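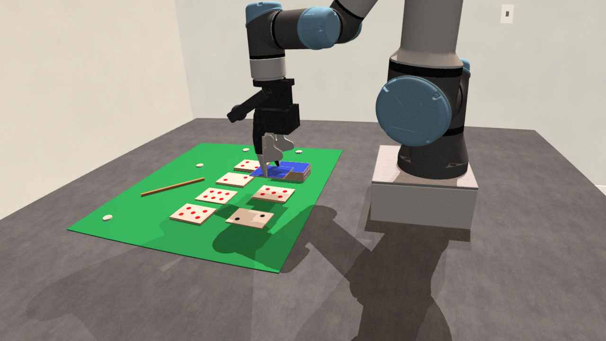

Blue-backed cards on a green mat

**Are dearer playing cards worth it, or are we being had?**

**trumpless_in_plollham** wrote:
Our Tuesday whist group has been told we ought to switch to Jaline cards at nearly four times what we pay now. The leaflet says they're good for 1000 deals. Who sat there and dealt them? It doesn't say what counts as worn out either. I've got a pack my aunt bought in 1970 and it still gets through an evening, bit of tea on the jack of clubs aside.

**oddtrick65** wrote:
I'd believe the 1000 if they told you how hard the cards were shuffled. Riffle them on a bare table and any pack goes soft at the corners. We had Jaline for one winter and they were slippery to begin with, then just ordinary.

**mrs_misdeal** wrote:
Disagree with both of you. All-plastic cards last longer than paper ones and you can wipe them. I've had the same two packs of Bereria for 9 years. Your aunt's pack is probably marked to high heaven, and half the table knows where that jack is.

**trumpless_in_plollham** wrote:
Everyone knows where the jack is, so it's fair.

**mrs_misdeal** wrote:
It isn't fair to visitors!

**baizewatcher** wrote:
You're all arguing about the wrong thing. Cards wear out because people play on hard tables. Get a mat, then buy whatever pack you like.

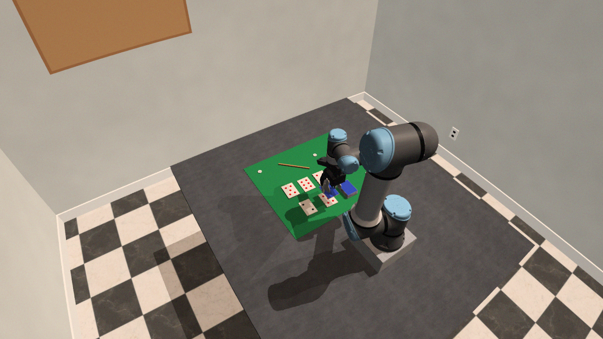 Green mat on a dark covering, checkered tiles round it

**oddtrick65** wrote:
Mats are another one. The shop in town wanted 65 quid for an Olaniyan mat and couldn't tell me what it was made of. I bought felt off a roll and hemmed it. Cards pick up easily enough, though it does gather fluff.

**baizewatcher** wrote:
Felt gathers fluff because it's felt. Get something with a rubber back so it stays put. I'm not saying spend 65 on it.

**trumpless_in_plollham** wrote:
So far that's one vote for plastic, one for a mat and one for a sewing box. I'm going to ask Jaline what "good for" means. If they answer I'll post it, but don't hold your breath.

Last reply: Friday, December 30, 2022
14 likes · 3 shares

Recent threads
Scoring a revoke when the hand is finished
Large-print packs: which can you read?
Whist drives, September onwards
Is cribbage dying out or just hiding?

We use cookies to keep you logged in. Accept | Settings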